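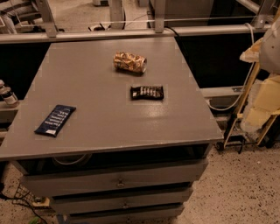 How do you keep the top of a cabinet from turning into the place where everybody drops their trash?
Give the trash somewhere closer to go. A small bin within arm's reach of the cabinet gets used, and one across the room mostly doesn't, no matter how nicely you ask.

I have been fighting this fight with flat surfaces for years (you should see my dryer) and I've ended up with a few habits that work in our house. The cabinet gets it worst. It's gray, it's at exactly the right height, and anybody coming in from the garage has a drink or a snack in one hand and wants that hand back!

First thing, sort the junk before you wipe. Cans go in the recycling. Candy wrappers go in the regular trash, at least where we live – the shiny kind isn't taken here, so check your own town's list. If a bar is still sealed it goes in the top drawer with the other snacks, and I give it a squeeze first so I don't put away an empty wrapper. I have done that.

A crushed can is sneaky, by the way. It can still have a swallow of soda hiding in a crease, so pick it up level and carry it to the sink before you tip it. Rinse, shake, done. My brother-in-law Hrvoje flattens his even more with his boot but our pickup wants them left alone, so ask before you stomp.

For sticky rings on a painted top I use warm water with 2 drops of dish soap and a soft cloth. Lay the damp cloth on the spot, go do something else for 5 minutes, come back and wipe. Then dry it, especially along that front lip where drips like to hang on and run down onto the drawers. Please don't use the green scrubby side of the sponge on a glossy finish. I dulled a patch the size of a saucer on our old Imora dresser that way and I still look at it every time I walk past.

Melted chocolate: let it get hard, lift it with an old plastic card, then soap and water. Rubbing it while it's soft just gives you a bigger brown spot.

The open shelf under the top needs a look too, at least when you're already down there with the cloth. Things roll to the back where it's dark and stay until January. I keep a flashlight in the middle drawer for this.

And wipe the drawer pulls while you're at it, they get grabbed with the same sticky fingers.

Next up, what to do about the junk drawer in the Honda.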